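The Pink Cloth Problem

By the Home desk
09/12/2024

We use cookies to improve your experience. By continuing to browse you accept our cookie policy. Manage preferences

Every house has one. The cloth that isn't a tea towel and isn't quite a rag, that gets pulled out for spills and picnics and the dog, and that never gets folded the same way twice. Ours is pink. Loud pink. It came home from the Tuvum market in July and has been in the wash more than anything else we own.

Holiday season, so the linen cupboard is coming out. All of it. Guests on the 20-somethingth, airbed to find, and somewhere behind the beach towels a tablecloth I swore I ironed last year. Did not.

So, folding. I put it off for a week. Then one hot arvo, fan on, kettle on, I started with the pink one for the simple reason that it was on top.
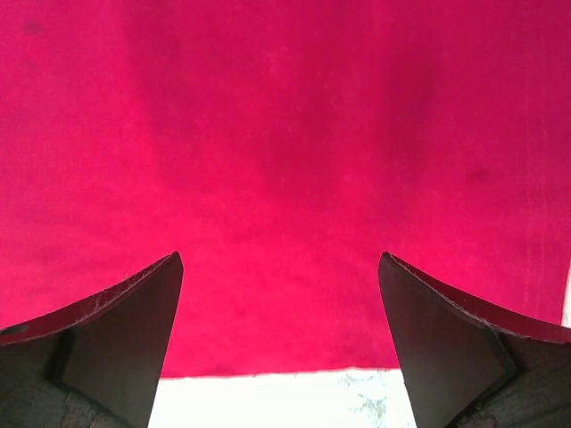

Bright cloth on a white surface. Colour shows every smudge.

First thing: look at it flat. Properly flat, good light. You'll find the spots you missed at the line, and the bits where the colour has gone patchy. A dark mark you can treat now. A dark mark you fold away in December is there for good by Easter. I use a bar of plain laundry soap and an old toothbrush, little circles, rinse cold. Pravska do a stain stick that smells of oranges and I've had decent results with it on cotton, less so on anything fluffy.

Then wash with its own kind. Reds and pinks will bleed, they just will, even after a dozen goes. I lost a white pillowcase that way. It's a very pale rose now, lives in the spare room, nobody minds.

Drying. Out on the Hills hoist if you've got one, in the shade if you can manage it, as our sun will take a hot pink down to salmon before the school holidays are out. Peg at the hem. Bring it in while there's still a bit of give in it, before it goes to cardboard.

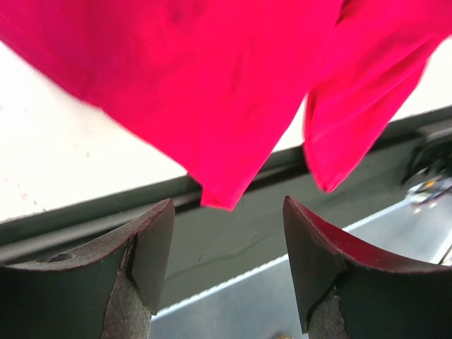 The shake is the part people skip. Two corners, arms out, one good snap. Does more than the iron. If the cloth is thin it'll want to twist back on itself, so find your corners again before you lay it down, and don't try to fold in mid air unless you've got arms like an orang-utan. Table, bed, ironing board, whatever's clear.

Halves, then halves, then thirds. That's the fold for anything going on a shelf. It gives you a fat rounded edge to face outwards and you can pull one out without the whole pile coming down. Shelf in our cupboard is 600 mm wide and takes three stacks like that, with a gap down the end for pillow cases. Before, it took one avalanche.

Rolling is fine for a drawer. Hopeless on a shelf, they roll off, who would of thought.

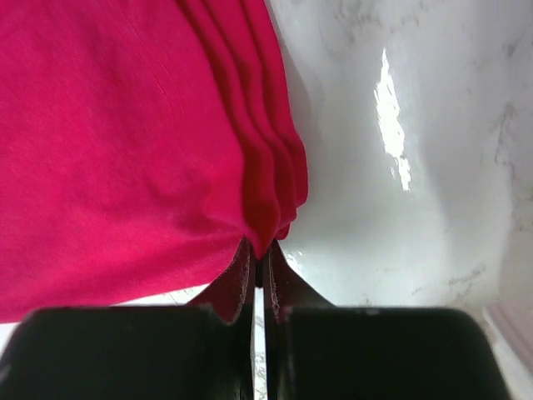 Pleats, if you're feeling fancy. Lay it out, work from one side, fold back and forth in strips the width of your hand, then pinch the lot at one end and let the rest fan. Good in a bread basket. Good in a big glass too, if the cloth is soft. I did four for the Christmas table and then ran out of patience and the other two places are getting paper.

Don't starch them. Tried it once, the pleats stood up beautifully and nobody could wipe their mouth.

What to keep, what to chuck. My rule is one good look and a tug. If it goes through at the tug, it's a rag, cut it up with the pinking shears and into the bucket under the sink. If it's only faded it stays. The Quispe Street op shop takes clean towels and sheets, ring first becuase they fill up before Christmas. Too far gone even for them, try a vet or the animal shelter, they can often use old towels.

Storage. Boxes with lids if you get moths, open shelves if you don't. I bought two Julis baskets, $17 each, and they've held up to being dragged around by the handles. Lavender bag in each. Cedar balls are good as well but give them a rub with sandpaper every so often or they stop smelling of anything.

The pink one went on top of the left hand stack. Came straight back out again at tea time, beetroot.

Sign up to our weekend newsletter for more home, garden and food stories. Unsubscribe any time.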